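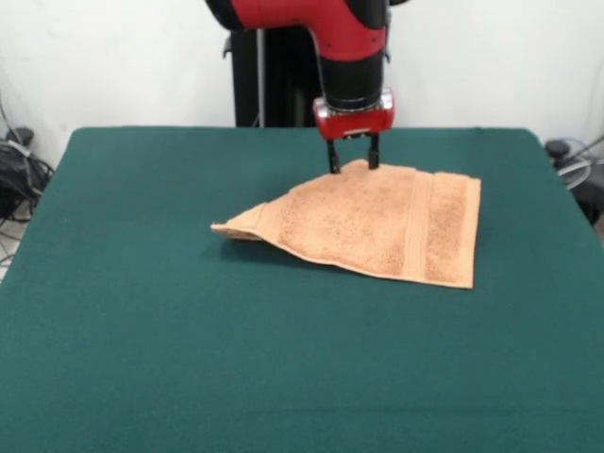 The peach towel on the green table, partly folded.

Progress report to Nilent, spring term
Grindport Riders, youth cycling program
Prepared by Florencia Salinas, program lead

Dear Kerstin,

Thank you for your patience with this one. I had hoped to get it to you before the Batista climb, but the climb moved up, the van needed a clutch, and you know how those weeks go.

The big news is that the after-school rides are full. We logged 456 rider places between January and the end of April, against 361 for the same months last year, and most of that growth came from the beginner group that Jeferson Queiroz took over in the winter. He has a lovely way with the nervous ones. A good many of them had never ridden on a road with cars, and by March they were signaling, holding a line and (mostly) waiting for each other at the top of hills.

The racing squad is a smaller story but a happy one. Zoia Derkach finished second in the junior time trial at Batista, her first race over hills of any size, and she came home already talking about gearing. Kuldeep Bajpai crashed on the wet descent and broke his collarbone. He is healing well, his parents have been very kind about it, and we have changed how we run descents in training: smaller groups, bigger gaps, and a coach at the bottom as well as one at the back.

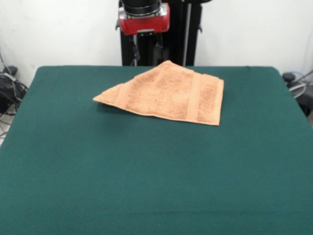
Towel toward the back of the table.

On money, we have spent $449 of the repair budget, nearly all of it on brake pads, chains and inner tubes. The clutch came out of our own reserve, so it does not touch your grant. We did not buy the two small-frame bikes we had planned for. The shop could not get the size we wanted until June, and I would like your okay to carry that line over and buy them then.

The Flunent sign-up system is still giving us some grief. Parents like getting the reminders, but it drops siblings who share an email address, and I have been fixing those by hand in the evenings. Their support desk says a fix is coming. I will let you know if it does.

Over the summer we plan to keep the beginner rides going two evenings a week and to run one longer ride each month, out to the reservoir and back, with lunch. You would be very welcome on any of them, and we can find you a bike.

With warm thanks from all of us,
Florencia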